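4. Pot, pan, or something else? Naming the small vessels

4.1 Why the small ones matter

Ask people in either town to name a large cooking vessel and they agree almost at once. It is a pot if it is deep and a pan if it is shallow, and the interviews move on. Bring the size down and the agreement falls apart in the most interesting way. Speakers slow down, they try one word and take it back, and they start telling stories about what the thing would be used for and who in the family used to own one. We had planned to treat the small vessels as a minor part of the study. By the end of the first month in Penalness they had taken over.

Earlier work on household words in the region mostly used the Huet list, which asks for a word in reply to a spoken prompt such as "something you heat milk in." The list has served the field well and we kept it for the opening part of each interview. Its limit is that it names the job before it asks for the word. A speaker who hears "heat milk" has already been pushed toward "milk pan," and we learn little about what that speaker would say on finding the same vessel in a cupboard. For the second part of the interview we therefore used the vessels themselves, with no hint about what they were for.

4.2 Speakers and items

We interviewed 200 adults in Penalness and Turkwood. All had lived in one of the two towns since before starting school. Penalness is a fishing town with a long habit of seasonal work elsewhere, and many of its older speakers have spent years in shared kitchens on boats or in lodging houses. Turkwood is inland and grew up with its sawmill. The towns are close enough for people to shop in both, and Turkwood speakers are quick to tell a visitor that people in Penalness "talk with the tide in." We were delighted to find that this opinion has some truth behind it, at least where pots are concerned.

The set held 25 items, running from egg cups to a jam kettle. They were shown one at a time, in a different order for each speaker. The interviewer, either Niall Yule or Ruairi Innes, put the item on the table and asked, "What would you call that?" If the speaker gave more than one word, the interviewer wrote down all of them in the order they came and then asked which was most usual at home. Speakers could pick an item up, and nearly all of them did.

Metal vessels drew longer answers than china ones in both towns, and we want to spend some time on the group that drew the longest answers of all.
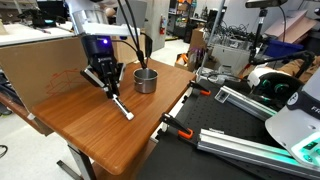
Small size by itself does not seem to be what makes a vessel hard to name. Egg cups are tiny and everyone calls them egg cups. The trouble starts when the parts of a vessel point to different words. Take a small stainless steel pot with a rolled rim and a small handle at the side. The metal and the shine say "kitchen," the rim says "for pouring or for a lid," and the handle says "mug" to one speaker and "saucepan" to the next. A long straight handle would have settled the matter for nearly everyone. With a small one, speakers have to decide which feature wins, and they decide differently depending on where they grew up. A retired net mender in Penalness gave "pannikin," "tinny," and "wee pot" in a single breath, then laughed and said that her mother would have known.

4.3 How the answers were sorted

All answers were typed up in Stolow, which keeps the sound and the written form side by side, and were then sorted by head word. "Little pot," "wee pot," and "potty" (the last offered by several speakers, with apologies) were all placed under POT. "Pannikin" was harder. It looks like PAN plus an ending, but very few speakers connected it to "pan" when asked, and some objected strongly. We gave it a group of its own. "Billy" and "billy can" were counted together under BILLY, and "can" on its own was kept apart, as speakers who used it also used it for oil cans and watering cans.

Innes sorted the full set in May. Yule then sorted it again without seeing the first version, and the two met to go through the answers they had placed differently. Most of these were compounds. "Pot mug" took up one entire Wednesday. We finally placed compounds by their last part, with a note of the first, and we are still not sure that this does justice to a word like "mug pot," which two cousins in Turkwood used for a vessel that they both insisted was neither a mug nor a pot.

4.4 Results

Across the whole set the speakers gave us 93 different words, far more than we had dared to hope for. A good share of them came from the small metal vessels alone. POT was the leading word in Turkwood and was used by speakers of every age. In Penalness the picture was split. Younger speakers used POT much as their inland neighbors did. Older speakers preferred PANNIKIN or TINNY, and those who had worked away on boats were the most likely to use both, often with a fine difference between them. For this group a pannikin is something you may drink from as well as heat things in. A tinny is only for drinking, and it does not matter at all what metal it is made of.

This last point deserves attention. We had expected that "tinny" would be kept for thin, dull metal and that shiny steel would block it. It did not. Speakers who had the word used it freely for stainless steel, and when asked whether the thing was made of tin they looked at us as if we had asked whether a blackboard has to be black. The word has come loose from the material and fastened itself to the use.

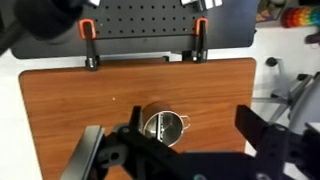
Figure 4. A small stainless steel pot with a loop handle, seen from above on a wooden tabletop.

View also turned out to matter, and we would encourage others to try this. When speakers leaned over a vessel and looked down into it, they tended to talk about how much it would hold, and BOWL and CUP crept into their answers. When they looked from the side, they talked about height and handles, and POT and MUG came up more. The effect was strongest for the vessels without a long handle. We did not plan for it and did not control where people sat, so we can offer it only as a lead. Still, it was clear enough on the recordings that both interviewers had remarked on it separately before we ever compared notes.

4.5 What speakers said along the way

The answers to "What would you call that?" are only part of the material. Speakers also made 356 side comments about the words, meaning any remark that went beyond naming the item or describing it. We had left room for these on the answer sheet mostly out of politeness, and they became our favorite part of the work. Many dealt with who uses a word: "that's a shore word," "my gran's side said that," "you'd only say that to be funny." Others corrected a husband, wife or neighbor who was not in the room.

In Turkwood the comments lean toward what is proper. Speakers there often gave a word and then the "right" word, and the right word was nearly always POT. In Penalness the comments lean toward memory. A speaker would hold a vessel by its handle, say "pannikin," and go on to a cold deck, a stove, and the taste of tea with tinned milk in it. Such stories carry a word along with them, and we suspect they help explain why the older coastal words have held on so well among people who otherwise talk much like everyone else in the area. Speakers under thirty knew the stories too. They told them with pleasure, usually in a grandparent's voice, and then called the thing a pot.

Whether PANNIKIN will live on as a word people use or only as a word people quote is a question we return to in Section 6, where we look at what the same families say when they talk to small children. The next section turns to lids, which gave us a good deal more trouble.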